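Vumton loaf

The Vumton loaf is a dense, slightly sour pan bread made from a mixture of wheat flour, cornmeal and cooked mashed potato, raised with a potato-based starter. It takes its name from the town of Vumton, where it has been baked commercially for several generations and argued over for longer. Outside the town it is sometimes sold as "potato sour," a name that residents regard as accurate and unforgivable.

Name and origin

The earliest known written recipe appears in a household notebook kept by Leonie Kettler, a boarding house cook, who called it simply "the bread." Her version calls for "enough flour" and is to be baked "until it sounds right," instructions that have supported a good deal of scholarship. The potato was probably a way of stretching wheat flour in lean months. Kettler's own explanation, written in the margin, was that she had too many potatoes.

The baker Lionel Tapley began selling the loaf from his shop in the Catterall district and is usually credited with standardizing it. Tapley credited himself with inventing it, and had this painted on his delivery wagon. The Kettler notebook came to light after his death, which spared everyone an awkward conversation.

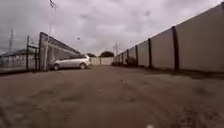
Unpaved lane between a concrete panel wall and a fence.

Ingredients

A standard loaf uses wheat flour, fine yellow cornmeal, floury potatoes, salt, water and starter. Lard was common in older recipes and has mostly given way to vegetable oil. Tapley's printed formula gives 800 grams of flour to 166 grams of cornmeal, enough for two loaves. He never explained the 166, and bakers who round it down to 160 report no difference, though they tend to report it quietly.

The flour should be plain and fairly strong. Self-rising flour is unsuitable, as the baking powder is largely spent during the long rise and leaves a soapy taste. Cake flour produces a loaf that slumps in the pan and has to be served with confidence.

The potatoes are boiled in their skins, peeled, and mashed without milk or butter. Their cooking water is kept for the dough. Waxy varieties can be used, but they turn gluey when mashed, and the finished bread has a texture that one local cookbook describes as "upholstered."

Starter

The starter, known locally as the juter, is made from grated raw potato, flour and water, and is ready after 5 days in a warm kitchen. A healthy juter smells of apples and beer. An unhealthy one smells of something else and should be thrown out, preferably by whoever made it. Some commercial bakeries now add a little packaged yeast for reliability. This is legal, and is not discussed.
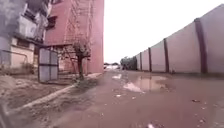
The word may come from Juter, the name of a flour mill that once supplied the town, although the mill may as easily have been named for the starter. Both theories have a pamphlet.

Preparation

The juter is mixed in the evening with half the flour and all of the potato water, then left covered overnight. In the morning the mashed potato, cornmeal, salt and remaining flour are worked in by hand. The dough is wet and remains so. Beginners commonly add more flour at this stage, and commonly regret it at lunch.

After a second rise the dough is scraped into greased pans and baked in a hot oven, with the heat lowered once the crust has colored. The loaf is cooled completely before slicing. Cut warm, it gums up the knife and confirms the low opinion that neighboring towns have of it.

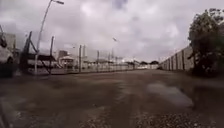

Variations

The best-known variant is the pala, a flat round version baked directly on the oven floor and brushed with salted water. It has a thicker crust and keeps less well, but it toasts better, and in Catterall it is the usual accompaniment to bean soup. A sweet form with raisins and molasses is sold in July. Caraway seeds appear in some family recipes and are picked out in others.

Serving and storage

The bread keeps for most of a week wrapped in a cloth, and many people prefer it on the second day. It freezes well if sliced first. Stale loaves are fried in bacon fat or crumbled into meatloaf.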